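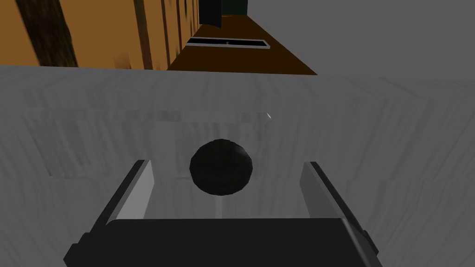

Simulated view along the gripper, with a black ball between the two open fingers. Image: Onbridge

Onbridge opens its remote demonstration tool to outside laboratories

TRULTOW, April 2021 — Onbridge, a developer of software for robot training, today announces that its remote demonstration tool Matel is open to research laboratories and technical schools. With Matel, a person shows a task to a simulated robot arm by guiding it from a distance with a hand controller. The recorded movements can then be used to train the robot to do the same task alone.

The first task package contains 643 demonstrations of reaching for a ball and picking it up. They were made by 11 operators, and most of them had no earlier experience with robots. Each operator worked from a view close to the gripper and received 20 minutes of instruction before the first recording.

"We wanted that a person who knows the task can show it, also when this person does not write code," said Hendrik Jansen, head of product at Onbridge. "In the beginning our operators closed the fingers too early. The side view did not help them much. When we moved the view down to the gripper, they became calmer and the recordings became shorter."

Matel saves the position of the arm, the opening of the fingers and the view of the operator together. A recording can be stopped, thrown away or repeated from the same starting point. The operator can also mark a failed attempt and keep it — several laboratories asked for this during the trial period.

The tool was tested together with Huttunen, an engineering office which prepares training courses for machine operators. Huttunen will offer a one-day introduction course, and the course material is included in the license.

Laboratories can apply for access from today. The package for schools includes 182 hours of operator time per year. A second task package, with stacking and sorting, is planned for August. Onbridge intends to reach 2000 demonstrations in total with this second package.

About Onbridge
Onbridge develops software for teaching robots by demonstration and remote control. The company has its office in Trultow.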